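Servicio de Asistencia Técnica Halvorsen
Incidencia 179. Registro de seguimiento
Producto: entorno de simulación Alteo, módulo de tareas domésticas
Solicitante: Avberg, departamento de evaluación
Prioridad: media
Estado: en espera de respuesta del solicitante
Fecha de apertura: 1 de diciembre de 2024

Descripción del problema
El solicitante comunica que la tarea «abrir caja de sobremesa» no alcanza el umbral de aceptación acordado para el proyecto Trurkum. De 200 ejecuciones simuladas, solo 13 finalizan con el resultado esperado. En las restantes, el brazo llega a las inmediaciones de la caja, pero la secuencia se interrumpe antes de completarse o agota el tiempo asignado. El umbral de aceptación es de 50 ejecuciones correctas.

El solicitante pregunta, además, si el resultado permite incluir la tarea en el informe sobre labores de hogar y pequeño taller que pueden encomendarse ya a una máquina.

Comprobaciones realizadas
1. Se ha reproducido la incidencia con la configuración remitida por el solicitante. Resultado equivalente.
2. Se ha revisado el fichero de límites articulares. Sin anomalías.
3. Se ha repetido la serie con la velocidad de aproximación reducida a la mitad. Las interrupciones disminuyen, aunque aumentan las ejecuciones que agotan el tiempo.
4. Se ha sustituido el modelo de contacto por el de la versión anterior. Sin mejora apreciable.
5. Se ha comparado la orientación de la pinza al inicio del cierre con la prevista en la tarea. Se observa una desviación en casi 50 ejecuciones, siempre en el mismo sentido.

Valoración provisional
El fallo no se atribuye al brazo ni al modelo de la caja. El origen más probable se encuentra en el cálculo del punto de agarre, que toma como referencia el centro de la caja y no el elemento que debe sujetarse. Una persona corrige ese error sin advertirlo; el controlador mantiene la trayectoria inicial hasta el final.

En cuanto a la consulta sobre el informe, este servicio no recomienda presentar la tarea como resuelta. Las operaciones de traslado de objetos sueltos superan el umbral con regularidad. Las que exigen sujetar una pieza pequeña y moverla respecto de otra siguen dependiendo en exceso de la posición de partida, y su paso a un domicilio o a un banco de trabajo real requeriría una validación independiente.

Acciones solicitadas
Se ruega a Avberg que instale la revisión del módulo de agarre disponible en el área de descargas, repita la serie completa sin modificar la semilla y remita el registro de contactos en su formato original. No deben combinarse resultados de ambas revisiones en un mismo fichero.

La incidencia permanecerá abierta durante el mes de diciembre. Transcurrido ese plazo sin respuesta, pasará a estado cerrado y podrá reabrirse citando su número.

Documentación gráfica adjunta 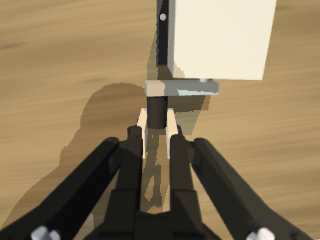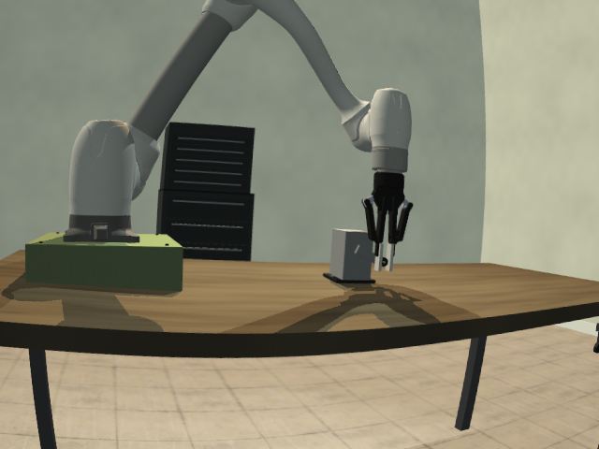
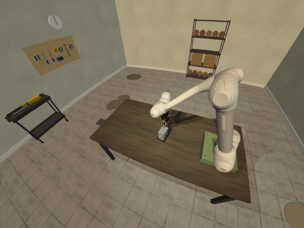 Incidencia 179. Entorno simulado: brazo y pinza negra sobre la mesa de trabajo, en distintas vistas.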